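"The soil was sold before the houses were built"
An interview with the gardener behind the Brendineo allotments

23/10/2022

When I arrived at the Brendineo allotments, the woman I came to interview was on her knees between two rows of leeks, and she asked me to wait until she finished the row. She does not want her name in the article. "Write 'the gardener'," she told me. "In Cerulard everybody will know who it is, and outside Cerulard it is not important."

She has gardened on heavy clay for 29 years, first behind her own house and later here, on the land between the railway and the new streets. There are 84 plots at Brendineo today, and all of them have the same problem. In winter a spade comes up with a block of earth stuck to it like a brick. In summer there are cracks so wide that she once lost a pair of scissors in one.

"People think clay is poor soil," she said. "It is rich soil. It holds food for the plants much better than sand does. But you cannot reach the food if the roots have no air, and that is the work."

I asked her where the topsoil had gone, because the old maps of the town show market gardens in exactly this place. She pointed with her trowel to the houses. According to her, the top layer was scraped off and sold before the building started, and what came back later was a thin carpet of something dark with broken tiles in it. The first gardeners found more tiles than worms.

Her first mistake, and she speaks about it quite openly, was sand. A neighbor had told her that sand opens the clay. She ordered a load, mixed it in with a fork for most of a spring, and got a bed that became harder than before. "You need so much sand that you are making a new garden on top of the old one. With a little sand you make a kind of mortar. I could have built a wall."

After that she tried digging. Every autumn she turned the whole plot and left the big pieces for the frost, as her father had done. It helped in cold winters. In mild winters the rain beat the surface flat, and by May she had a crust that carrots could not push through. She also walked on the beds in all weather, which she now believes did more harm than anything else.

What she does today is simpler to describe than to keep doing. The beds are narrow, so that she can reach the middle from both sides, and her boots stay on the paths. Each autumn she puts a layer of compost on top, 2 inches, and does not dig it in. The worms are supposed to take it down. On the paths she lays wood chips, and when these have become black and soft she moves them onto the beds and brings new ones.

"The first year I saw nothing. The second year I saw nothing and I was angry. In the third year I put in a fork in April and it went down by its own weight, almost. I called my sister to tell her. She did not understand why I was calling."

Compost is the expensive part, or at least the heavy part. She makes what she can from kitchen peelings, leaves and grass, but it is never enough for the whole plot. For the rest she buys from a yard called Brutum, at the edge of the town, which delivers by the cubic yard. Last winter she moved 200 wheelbarrows of it in nine days, together with two younger people from the next plots. She would not recommend this to a person with a bad back, and she has one. 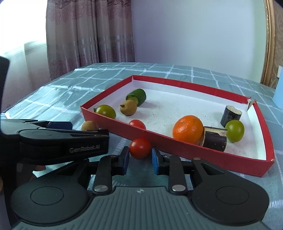 We talked also about which plants do the job for you. She is a great believer in broad beans sown in autumn, and in rye on any bed that would stay empty over the winter. The rye is cut in spring and the roots are left in the ground to rot. Potatoes have a reputation for cleaning and loosening new land, but she thinks the potato gets the credit for what the spade did. Roses like her clay very much. Lavender died three times, and she has stopped buying it.

There is one older plot at Brendineo, known as Başaran after the family who worked it first, where the soil is black to the depth of the elbow. She took me to see it. Nobody has dug there for a very long time, and the leaves of the two plum trees have always been left where they fell. She crumbled a handful and gave it to me to smell.

I wanted to know what she would say to a beginner who gets the keys to a clay plot this month. She answered after some time.

"Do half of it. Cover the other half with cardboard and leave it alone until next year. And do not touch the clay when it is shining. If it shines, go home and drink your coffee."

Then she looked at the sky, took back her trowel, which I was still holding for her, and returned to the leeks.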